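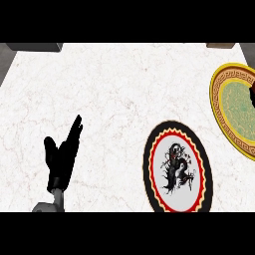 Nawal Erraji replied:
I'd push back a little on the last post. Miranda is a slow starter, yes, but the chapters at the Skonbridge court are the best thing in it, and I cried on the train over the sister's letters (both times!).

pagesandtea wrote:
Oh, the letters are lovely, I'll give you that. My trouble is the middle — 121 pages of winter and one very long dinner. I kept setting it down to go read something with a murder in it.

oldquill16 wrote:
Well, I loved the dinner. You only feel how trapped she is if you have to sit through every course with her. Has anyone gotten to Clorerari yet, the follow-up? My library has it, but there's a hold list.

Nawal Erraji replied:
I'm on chapter 16 and enjoying it so far, though the uncle talks like a man from last November. Pages, I still think you should give the dinner another try, maybe with a snack handy.

pagesandtea wrote:
Fine, but I'm skipping the soup.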